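Birkus Paper Recycling Service
Frequently Asked Questions

The Birkus paper recycling service collects used paper and cardboard from homes and small businesses in Cornia and Villaseñor. The answers on this page apply to both towns unless stated otherwise.

Who may use the service?

Any household in the two towns may use the service at no charge. Businesses with fewer than 14 employees may register for the same collection. Larger businesses should request a commercial agreement from the Birkus office.

What types of paper are accepted?

Newspapers, magazines, office paper, envelopes, paper bags, wrapping paper without foil, and flattened cardboard boxes are accepted. Envelopes with plastic windows may be included. Staples and paper clips do not need to be removed.

Is crumpled paper accepted?

Yes. Crumpled paper is accepted in the same bin as flat paper, whether white, brown or colored. Residents are asked to place small pieces inside a larger paper bag so that they do not blow out when the bin is emptied.
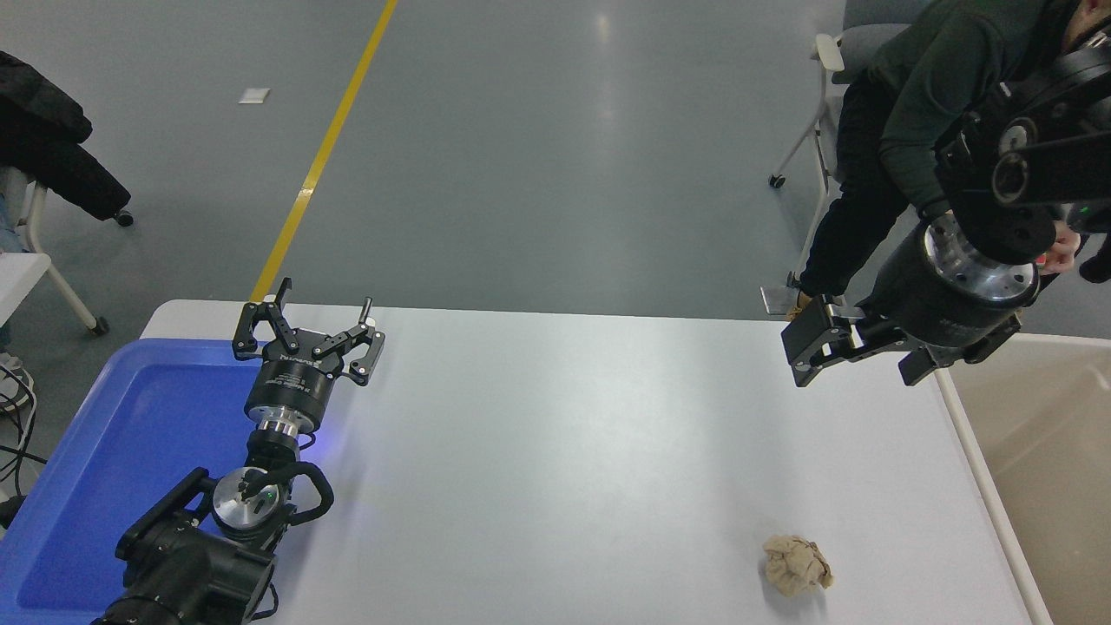

A crumpled piece of beige paper on a white table.

Packing paper from parcels falls under the same rule. It may be folded or left as it is, provided that all tape and bubble wrap has been taken off.

What is not accepted?

Paper towels, tissues, waxed paper, photographs, wallpaper and cash register receipts must go in the general trash. Pizza boxes are accepted only if the greasy part has been torn away - the clean lid may be recycled.

How often is paper collected?

Collection takes place every 2 weeks. Bins must be at the curb by 7 a.m. and should be brought in the same evening. In November, when leaf collection is under way, bins should be kept apart from leaf piles.

What size is the bin?

The standard household bin is made by Jikier and holds 40 gallons. Apartment buildings may apply for a shared bin of 98 gallons. A filled household bin must close fully; paper left beside the bin will not be collected.

May shredded paper be placed in the bin?

Shredded paper must be put in a closed paper bag marked "shredded." Plastic bags are not permitted for this purpose.

What should be done if a collection is missed?

Please report a missed collection through the online form within two working days. The bin may be left at the curb until the crew returns.

Last updated: 16 July 2019

Comments

hillside_renter: Do egg cartons count as cardboard? We have a stack of them and they are not on either list.

Birkus Office: Paper egg cartons are accepted. Foam cartons are not.

M. in Villaseñor: The online form would not take my apartment number, so I had to phone. Please look into it.

papertrail: Did not know about the receipts. Ours have been going in with the newspapers for years.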